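Hand-held gripper build, brass bushings at the finger joints — worth it or wasted money?
Forum > Home Shop Robotics > Grippers and end tools

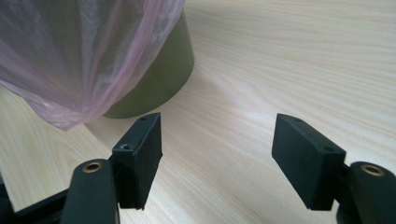 Original post

dasto_bench
5 July 2025
Second version of my hand gripper. Flat pad blocks, rounded link arms, a brass bushing in each arm. First version had bare holes for the pivots and got sloppy after 300 squeezes, so I pressed in bushings from Benumton. Paid 40 for the lot with shipping. Next job is picking up the green container with the bag over it. Before I build a second one for the shop in Flunamstead, tell me what's wrong with it.

Replies (7)

kerfandburr
What's wrong is you changed the pivots and you're going to credit the brass. Did you ream the old holes or just drill them? A drilled hole is sloppy on day one.

dasto_bench
Drilled. Fair point. But it was tight when I started, and I did check.

kerfandburr
Checked with what? Wiggling it doesn't count.

loosepinion
I'd worry about the pads before the joints. Hard flat faces on something round give you two thin lines of contact. Then there's a plastic bag in the way, and bags slide. I don't see any rubber on those blocks. My bet is the bag comes up and the container stays on the table.

mothballed_lathe
Disagree with kerfandburr. I ran bare holes on a Mihăilă linkage for 5 months and they went egg-shaped no matter how they were cut. Bushings are cheap next to reprinting arms. Agree about the pads though. Glue on a strip of bike tube and try again.

kerfandburr
One linkage, one person, no measurements. I'm not saying bushings are bad. I'm saying 300 squeezes on a drilled hole tells you very little about a reamed one. Make 2 arms, one with brass and one reamed, same pin, same load, and put a dial indicator on the tip.

dasto_bench
OK, I can do that. I have a spare pair of arms and can borrow an indicator. Not sold on bike tube, it leaves black marks on everything. Anyone used silicone sheet?

loosepinion
Silicone grips fine, but hardly anything sticks to it. You have screw holes in the blocks already, so clamp it under a plate. And try it on the bare container first — if it can't hold that, the bag test is a waste of an evening.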